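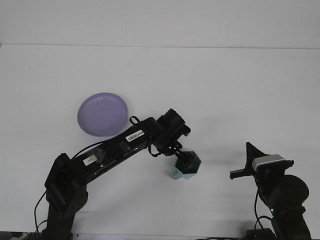 Placement on the two-arm cell has drifted since the left arm was re-homed, and the drift only shows up on the plate task. Pick is fine. The left gripper takes the hex part, the wrist stays pointed down, and the carry across the table to the purple plate goes through with no alarm. The error comes in at release: the part ends up short of or past the plate center by an amount that changes between runs. The right arm is not commanded during this task and stays at its park pose.

Ticket: 1803
Opened by: Efe Aliyu
Assigned to: Orvokki Kettunen
Group: Räsänen student robotics project, cell 2
Controller software: Tridulis, lab branch
Task script: plate_place
Severity: medium (blocks the assessed demo, no hardware risk)
Status: resolved, see last entry

Expected behavior
Part released at plate center, within 5 mm, gripper opens, arm returns to ready pose.

Observed behavior
Part released off center. Worst case measured with a ruler from plate center to part center: 13 mm. Script reports success every time because it only checks joint targets, not the position of the part.

Steps to reproduce
1. Power up both arms, wait for green lights.
2. Home left, then home right.
3. Load the Wanine pose file.
4. Set the plate on its pencil marks.
5. Run plate_place with default speed.

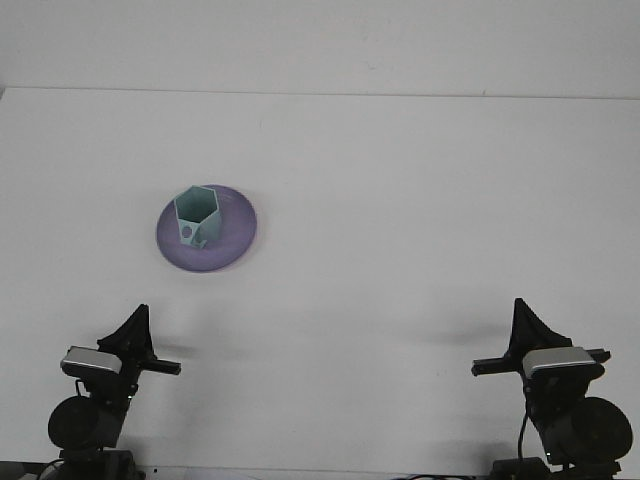 Hex part on the plate, off center, both grippers open.

Comment, Efe Aliyu
Offset is toward the wall and to the left when seen from the operator side. The part also has a slight lean. I do not know if the lean is a separate problem. Re-running without homing gives a different offset, but usually in the same direction. Turning speed down to half made it smaller and did not remove it.

Comment, Orvokki Kettunen
Please attach the joint log for a bad run. Also confirm which pose file is loaded. There are two with nearly the same name and one of them was recorded in July, before the base was moved on the table.

Comment, Efe Aliyu
Pose file is the current one. Checked the header and compared it against the copy on the shared drive, no differences. Joint log attached. Logging interval was still at the default, so there is one sample per 1000 ms. Can redo it faster if that is no use.

Comment, Orvokki Kettunen
Too coarse. The whole descent happens between two samples. Set the interval to 20 and run again. While you are there, please also:
– run the descent with no part in the gripper
– run it with the part, but stop above the plate and hold
– write down the commanded and reported angle for joint 2 and joint 4 at the stop

Comment, Efe Aliyu
Done, new logs attached. For the hold test I put a pause in the script at line 57, right before the final descent. 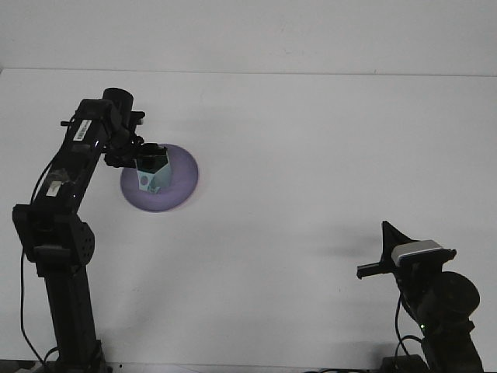
Reported angles at the pause match the commanded ones on every joint except joint 4. Joint 4 reports 1.9 degrees away from target and stays there. With no part in the gripper the difference is 0.3. The script moves on anyway because the arrival tolerance for that joint is set to 2.5.

Comment, Orvokki Kettunen
That tolerance is wrong. The default is 0.5 for all joints. Did anyone in the group change it?

Comment, Nuria Hadgu
I did. With 0.5 the script timed out at the pick pose and we had a class demo the next morning. I meant to put it back. It is in the config under arrival_tol, left arm only.

Comment, Orvokki Kettunen
OK. Then there are two things here. The tolerance hides the fault, and the fault itself is joint 4 not reaching target under load. A part that light should not cause 1.9 degrees. Please check, in this order:
1. Horn screws on joint 4. Power off first.
2. Cable slack at the wrist with the arm in the place pose. A cable under tension will pull the joint.
3. Position gain for joint 4 compared to the same joint on the right arm.

Leave arrival_tol alone until these are done or the script will just time out again and you will learn nothing from it.

Comment, Nuria Hadgu
Item 1: two of the four horn screws were loose, one by almost a full turn. Tightened, no thread lock because we have none.
Item 2: cable has slack in the place pose. Moved the wrist by hand through its range with power off and felt no pull.
Item 3: gain on left joint 4 is 400, right is 640. The value may have been reset when the servo was swapped. Bülent Ekinci has the swap sheet and it has no entry for gains at all.

Comment, Bülent Ekinci
Correct, I set the ID and baud rate on the new servo and nothing else. The Skina checklist we work from stops there. I will add a line for gains and one for the horn screws.

Comment, Orvokki Kettunen
Set the gain to 640, home both arms, put arrival_tol back to 0.5, run ten times and post the worst value.

Comment, Efe Aliyu
Ten runs completed, no timeouts. Worst offset 3 mm. Joint 4 error at the pause is now 0.2 with the part held. The part still leans a little on some runs. Ulla Pesonen thinks the fingers are opening unevenly, so I will open a separate ticket for that once we have measured it.

Resolution, 2026-04-30
Cause: loose horn screws and low position gain on left joint 4 after servo replacement, masked by a raised arrival tolerance. Config committed. Checklist change pending with Bülent.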